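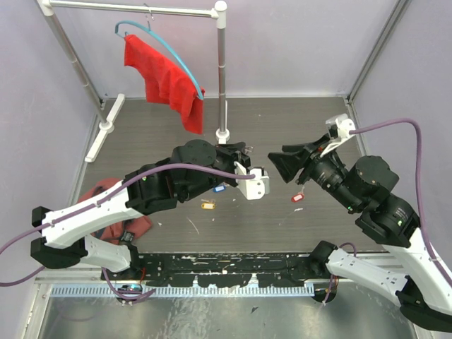
Interim Report to the Declercq Fund
Prarosthorpe Household Skills Room: Keys and Clothing

The grant supports the practice of everyday tasks at a single table. Work began in September, and 10 of the 18 planned sessions have been completed. The remaining sessions have been scheduled.

The key task uses colored tags in red, blue and yellow. Tags are to be sorted by color and matched to the written list. A revised list was issued after the fifth session, as the first did not state where spare tags should be placed.
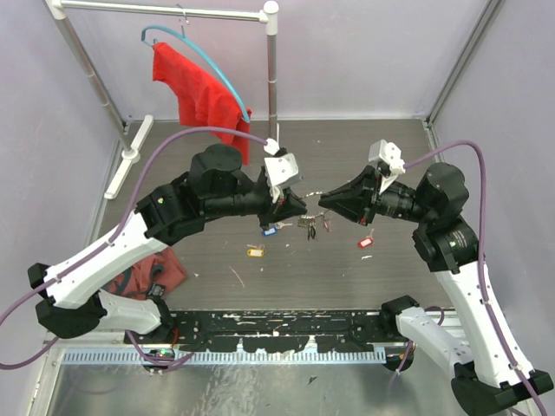 Keys and colored tags on the table, with the clothes rack behind.

The clothing task uses a small metal rack and a plastic hanger. Hanging a garment has taken longer to teach than expected, and 15 minutes are now set aside for it in each session.
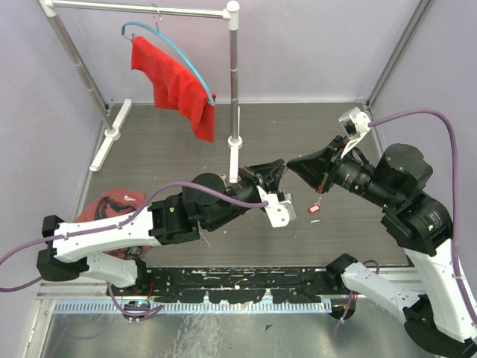
Femke Wuyts
Project Lead, Prarosthorpe

Spending remains within the approved budget. We request permission to move the unspent printing allowance to the purchase of additional hangers and tags. A decision is requested by 1st December. Receipts have been sent separately to Amber Van der Linden.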